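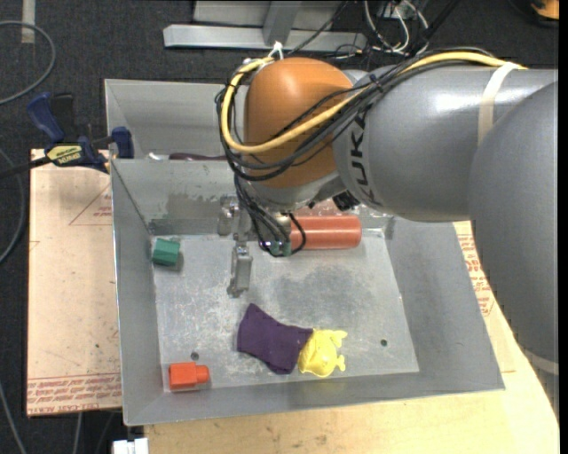
Figure 6. Parts bin with five items on the floor, one of them against the back.

6.2 Setting up and loading the parts bin

This section covers the Grinura open bin with sloping walls. For the closed version, see the Lurell supplement.

Before you start

Remove all parts from the bin. Check that the stand is level in both directions and that the locking bolts are tight.

Caution: Stop the cell and lock it out before you reach into the bin. A gate switch alone is not enough.

Preparing the floor

1. Brush chips and dust toward the front wall and vacuum them out. Do not use compressed air.

2. Wipe the floor and walls with a dry cloth. Treat oily patches with Tutton cleaner and wipe again.

3. Look into the round holes in the floor and clear anything lodged in them. Do not plug or tape them.

4. Run a gloved hand over the floor. Scratches and dull areas are normal wear. A raised burr must be filed flat before the bin is used.

Note: Dark smudges that stay after cleaning do not affect use. Do not sand or paint the floor - a fresh coat chips and sheds onto the parts.

Loading parts

5. Place blocks on a flat face, clear of the walls. A block left leaning on a slope can slide when another part is moved.

6. Lay cylinders on their sides. They may roll until they meet a wall; this is acceptable if one end remains exposed.

7. Keep the total load under 600 grams for the first run. Mixed shapes and colors may be loaded together.

8. Check that no part covers a floor hole or rests on top of another part.

Note: Smooth, bright-colored parts can show as a reflection on the wall behind them. If a reflection is mistaken for a part, move the part toward the middle of the floor or turn down the nearest lamp.

Closing the procedure

9. Remove cloths, brushes and gloves from the work area.

10. Enter the bin number and part types on the Cowie load sheet, then release the lockout.

Repeat steps 1 through 4 at each shift change. For a bin with a bent wall or a loose floor, go to section 6.4.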